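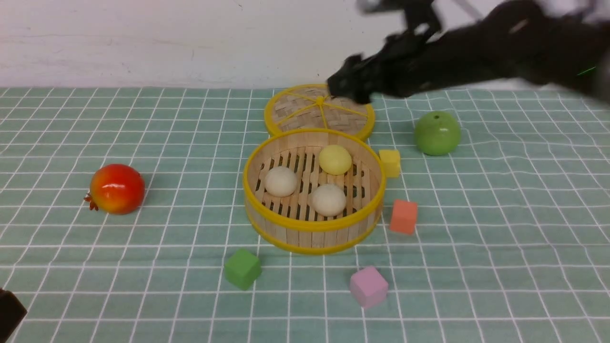

13/02/2023, thermal-vac notebook, Wumgate bench

Pump-down started after lunch, which was optimistic. The Ernura reaction wheel went in on the new mount, harness routed along the left side, and Albertina Magalhães signed off the connectors twice because the first time she used my pen and it died halfway through her name.

Chamber stalled well short of target. Leak check found nothing at the door. Found plenty at feedthrough C, where someone (handwriting in the log is mine) had left the spare O-ring sitting beside the groove. Vented, fitted it, started over. Good vacuum before dinner.

Spin-up to 2000 rpm, held through the first cold soak. Bearing current steady until the shroud got down near the bottom of the profile, then a slow climb and a wobble every few seconds. Looks like grease sulking. Ebenezer Dankwa thinks it's the driver board and has drawn a graph to that effect with no units on it.
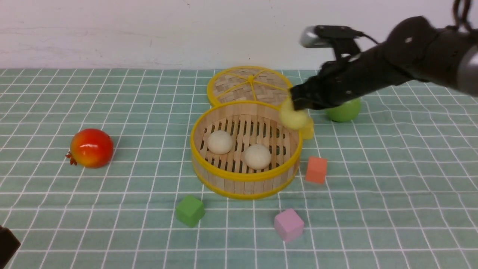

Backed off to 589 rpm and the wobble went away, so score one for grease. Went back up in small steps and it returned a bit before full speed, so score half for Ebenezer. Logger shows 3244 samples for the soak, of which the first batch are rubbish from when thermocouple 4 was reading the temperature of the floor.

Papadakis mount held up fine. Torque marks all lined up when I looked through the port. I'd complained about that mount for weeks and will now stop, in writing.

Vestulora people want the vibration plot before their review in April. Told them yes. Have not told them it's the same wheel they sent back last time with "sounds odd" on the tag.

To do:
Swap driver board, repeat cold soak, same profile.
Re-tape TC4.
Ask Albertina where the low-temp grease data went.
Put the O-ring count on the door checklist.
Buy a pen.

Leaving the chamber cold overnight, wheel off, heaters armed.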